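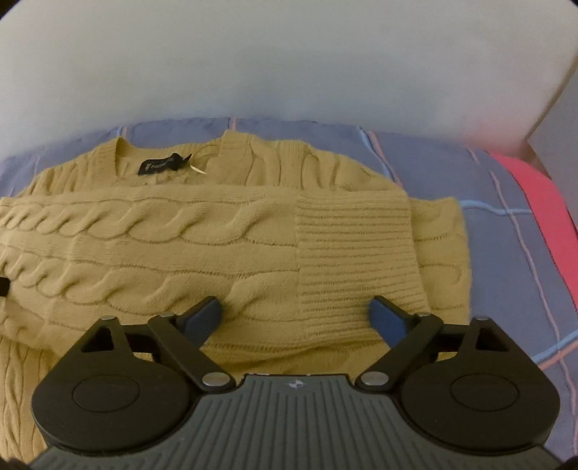
사진 1. 소매를 앞판 위로 접은 꽈배기 무늬 니트

굴업동 의생활 연구회 자유토론 게시판
분류: 세탁·보관 / 조회 3634 / 답글 9

제목: 니트류 장기 보관 시 '걸어두기' 허용 범위에 관한 의견을 구합니다
작성자: 운영지원_한결

회원 여러분께 안내드립니다. 본 연구회는 오는 10월 배포 예정인 「가정 내 의류 보관 지침」 개정판을 준비하고 있으며, 그중 제4장 니트류 항목에 대하여 회원 의견을 수렴하고자 합니다. 현행 지침은 니트류를 예외 없이 접어서 보관하도록 정하고 있습니다. 그러나 수납장 없이 행거만 사용하는 가구가 늘어남에 따라 해당 조항이 현실과 맞지 않는다는 지적이 여러 차례 접수되었습니다.

논의 대상은 다음과 같습니다.
가. 얇은 니트에 한하여 걸어두기를 허용할 것인지 여부
나. 허용할 경우 옷걸이의 형태와 기간
다. 접는 방법을 지침에 명시할 것인지 여부

의견은 이 글의 답글로 남겨 주시기 바랍니다. 개인 경험을 적으실 경우 의류의 소재와 보관 기간을 함께 기재하여 주십시오.

답글 1
작성자: 남천세탁
세탁업에 26년째 종사하고 있습니다. 결론부터 말씀드리면 현행 유지를 요청드립니다. 매년 3월이면 어깨가 뿔처럼 솟은 스웨터가 다수 접수됩니다. 스팀으로 어느 정도 복원은 가능하나, 어깨선이 이미 팔 쪽으로 흘러내린 옷은 원래 치수로 돌아오지 않습니다. 특히 꽈배기 무늬는 같은 면적이라도 실이 더 많이 들어가 무겁습니다. 이러한 옷을 한 철 걸어두는 것은 권할 수 없습니다.

답글 2
작성자: 모래내주민
답글 1의 취지에는 동의하나 일률적 금지에는 반대합니다. 본인은 원룸에 거주하고 있으며 서랍이 한 칸입니다. 얇은 메리노 카디건 세 벌을 두 해 동안 걸어서 보관하였고 육안으로 확인되는 변형은 없었습니다. 지킬 수 없는 조항을 두면 지침 전체를 읽지 않게 되는 결과를 초래합니다.

답글 3
작성자: 남천세탁
답글 2에 대하여 회신드립니다. 착용자가 매일 보는 옷은 변형을 알아차리기 어렵습니다. 구입 당시의 총장과 현재 총장을 재어 비교하셨는지 여쭙습니다.

답글 4
작성자: 모래내주민
재어 보지 않았습니다. 해당 부분은 지적을 수용합니다. 다만 입는 데 지장이 없는 수준의 변화까지 지침에서 문제 삼아야 하는지에 대해서는 의견을 유지하겠습니다.

답글 5
작성자: 편물자료실
참고 자료를 하나 소개합니다. 본 자료실이 소장한 Helge Hägglund의 편물 강의록 번역본에는 '걸쳐 걸기' 방식이 수록되어 있습니다. 니트를 세로로 반 접어 겨드랑이 부분을 옷걸이 고리에 맞춘 뒤, 몸판과 소매를 각각 가로대 위로 넘기는 방법입니다. 하중이 어깨 한 점에 집중되지 않으므로 '가' 항목의 절충안이 될 수 있다고 판단됩니다. 다만 같은 강의록은 두꺼운 무늬뜨기 의류를 적용 대상에서 제외하고 있습니다. 강의록은 열람만 가능하며 대출은 되지 않습니다.

답글 6
작성자: 초겨울
걸쳐 걸기를 시행해 본 경험을 보고드립니다. 소재는 울 80 아크릴 20, 기간은 4개월입니다. 어깨는 멀쩡하였으나 가로대가 닿은 자리에 접힌 자국이 남았고, 가는 철사 옷걸이에서 특히 심하였습니다. 지침에 넣으신다면 가로대 굵기를 반드시 명시하여 주시기 바랍니다. 수건을 한 겹 감은 뒤로는 자국이 옅어졌습니다.

답글 7
작성자: Cledwyn Kneath
한국 거주 회원입니다. 번역기의 도움을 받아 작성하오니 양해 바랍니다. '다' 항목에 관하여 말씀드립니다. 접는 방법은 하나로 정하지 않는 것이 타당합니다. 소매를 뒤로 보내는 방법과 앞으로 포개는 방법 모두 널리 쓰이고 있습니다. 본인은 앞으로 포갠 뒤 밑단부터 느슨하게 올려 접습니다. 중요한 것은 같은 선으로 반복해서 접지 않는 것이며, 보관 중 한 번은 꺼내어 접는 위치를 바꾸어 주어야 합니다. 또한 보관 전 세탁이 접는 방법보다 우선합니다. 옷좀나방 유충은 땀과 음식물이 묻은 부분을 먼저 먹습니다.

답글 8
작성자: 남천세탁
답글 7의 세탁 관련 의견에 전적으로 동의합니다. 한 번 입은 옷도 그대로 넣으시면 안 됩니다. 아울러 세탁소 비닐은 벗기고 보관하여 주시기 바랍니다. 걸쳐 걸기에 대해서는 얇은 니트, 한 달 이내라는 조건이 붙는다면 반대하지 않겠습니다. 장기 보관은 여전히 접어서 하셔야 합니다.

답글 9
작성자: 운영지원_한결
의견을 주신 회원 여러분께 감사드립니다. 현재까지의 논의를 아래와 같이 정리하여 편집 담당에게 전달하겠습니다.
가. 얇은 니트에 한하여 걸쳐 걸기를 허용하는 안. 기간은 한 달 이내로 하되, 기간 제한에 대한 답글 2 작성자의 추가 의견을 기다립니다.
나. 가로대 굵기 기준은 미정이며, 관련 자료를 보유하신 회원의 제보를 요청드립니다.
다. 접는 방법은 특정하지 않고, 접는 위치를 바꾸어 주도록 안내하는 문구를 추가합니다.
개정판 인쇄 부수는 최대 2000부이며, 우편 수령을 희망하시는 회원은 공지 게시판의 신청서를 이용하여 주시기 바랍니다. 본 게시글의 답글 접수는 이달 말일 오후 6시에 마감합니다.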